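Photographing Garden and Water Birds: notes for week three
Tutor: Yung-ching Tsang

Hello again everyone, and thank you for such a cheerful session last time (I did enjoy seeing all the wagtails!). These notes cover what we talked about on light and shutter speed, with a few extra bits that I ran out of time for, as usual.

Light first. The hour after sunrise is lovely for small birds, with soft shadows and a warm tone on the breast feathers, and they're hungry then, so they come out and sit where you can see them. By eleven the light is hard and a white egret will turn into a blank patch if you let the camera decide everything. Dial in a little negative compensation, two thirds of a stop to begin with, and check your highlights before the bird gets bored and goes.

Shutter speed next. For a perched robin 1/250 will often do, but wings want much more, 1/2000 if the light allows it, and please don't be frightened of a higher ISO. A grainy kingfisher is a great deal nicer than a smeared one! Focus on the eye nearest to you, always, even if the tail goes soft.

Several of you asked how many pictures I take in a morning. I looked up my last visit to Cinstead reservoir and it was 852, of which I kept 15, and I was rather pleased with those. Cheng-en Kwan took 1,304 the same morning and has still not finished sorting them, bless him, so do be firm with yourselves and delete as you go along.

For next Monday, please bring three prints or files of one bird, the same bird if you can manage it, taken from three different heights. Kneeling counts, lying in the mud counts double. We'll talk about backgrounds, and why a plain hedge ten metres behind your subject is such a good friend. If you only have sparrows, bring sparrows, they're wonderful and they sit still for nearly a second at a time.

Contact the tutor through the course office | © Cabrera Evening Classes | Back to top

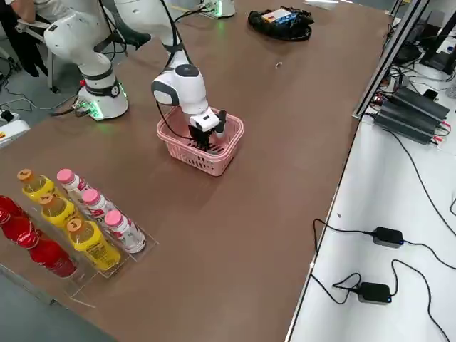
Pink basket on a brown tabletop, with two white robot arms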